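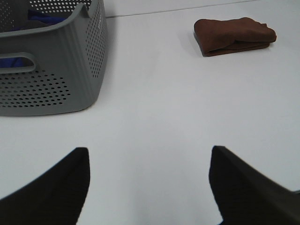
2023-08-10 – madder bath, second go

Stostdale root again, 196 g ground, soaked overnight in rainwater. Held the pot low for two hours and the color came up gorgeous, far deeper than the May batch! Naa Sowah thinks it's the chalk. I'm inclined to agree.
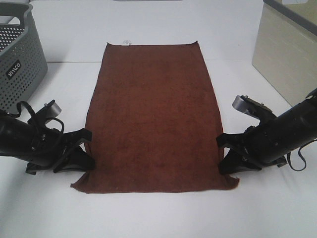 Wool takes madder so much faster than cotton. The Grakach skeins went brick in minutes, while the Hutchins cotton is still a shy salmon. I'm after something like the rusty reddish-brown of that towel, darker and lighter patches and all – I love a mottled red. Next: a pinch of iron, then re-dip the cotton.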